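Section 6. Teaching a hand-over task with the leader arms 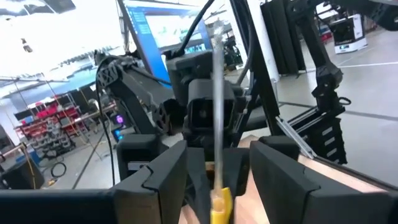

Work through this section once the arms have been calibrated (Section 4) and the wrist cameras have been checked (Section 5). It covers recording demonstrations of a two-arm task, using the screwdriver hand-over as the practice task. Allow a morning for the first set. Later sets go faster.

The Vinix station records whatever the operator does through the leader arms, good or bad. A short set of clean demonstrations is worth more than a long set with fumbles in it.

6.1 Before you start

1. Clear the table of anything that is not part of the task.
2. Check that both emergency stops are released and within reach of the operator's chair.
3. Open and close each gripper fully, twice. The finger pads should meet evenly along their length.
4. Look at the live view from each wrist camera in the Prarkier window. Wipe the lens with a dry cloth if the view is hazy.
5. Move each arm slowly to the limits of the task area and watch the cables. They must not pull tight or catch on the frame.

CAUTION: Do not reach between the grippers while the arms are enabled. Disable both arms before placing or removing a tool by hand.

6.2 Setting the grip force

The factory setting suits light plastic parts. It is too low for a screwdriver, which will turn in the fingers when the other gripper touches it.

1. In Prarkier, open Arms, then Grip.
2. Set the force limit for both grippers to 322. The scale has no units.
3. Disable the arms and place the screwdriver with its handle between the finger pads of the giving arm.
4. Enable the arms and close the gripper from the leader handle.
5. Lift the tool clear of the table and hold it for a slow count of five. If it slips, raise the limit in small steps and try again.

Note: Grip settings are saved with the task. If you copy a task to another station, check them again there, as pad wear differs from one station to the next.

6.3 Recording a demonstration

1. Bring both arms to the start pose with the Home button on either leader handle.
2. Press the left foot pedal. A single tone means recording has begun. Wait one second before moving.
3. Pick up the screwdriver by the handle with the giving arm.
4. Raise it until the shaft is clear of the table and turn the wrist until the shaft points at the receiving gripper.
5. Bring the receiving gripper in with its fingers open. Move one arm at a time for this step. Moving both together gives recordings that are hard to learn from.
6. Close the receiving gripper on the shaft. Hold both arms still for one second.
7. Open the giving gripper and draw it straight back along the line of the tool.
8. Set the tool down with the receiving arm.
9. Press the left pedal again. Two tones mean the recording has been saved.

If you drop the tool or knock it against the frame, press the right pedal. The recording is marked as failed and kept in a separate folder. Do not try to rescue it partway through unless you are recording recovery examples (Section 7).

6.4 How many to record

Record in blocks of roughly 50, with a break between blocks. Change the starting place of the tool on the table every few recordings, and turn it a little each time. Keep the lighting the same within a block.

The station's internal disk holds 2,000 recordings at the default camera settings. Prarkier shows a warning bar before it fills. Export finished blocks to the Onetico server from the File menu.

6.5 Checking a block

1. Open the block and play each recording at double speed.
2. Reject any in which the tool leaves the view of both wrist cameras before the hand-over.
3. Reject any with a pause longer than a few seconds.
4. Add a short note for anything odd, such as a different tool or a changed pad.
5. Click Approve. Approved blocks cannot be edited.

6.6 Common faults

The follower arm lags behind the leader. Close other programs on the station computer, then restart Prarkier.

The tool turns in the fingers during the hand-over. Clean the pads with a damp cloth and let them dry. If it still turns, go back to 6.2.

A pedal press is not picked up. Check the plug at the back of the Yu interface box and press it fully home.

One arm stops with a joint warning. Disable both arms, move the stopped arm back by hand towards the middle of its range, and press Home.

Section written by Higinio Valdovinos. Last revised in February. Changes since the previous issue: 6.2 and the pedal entry in 6.6.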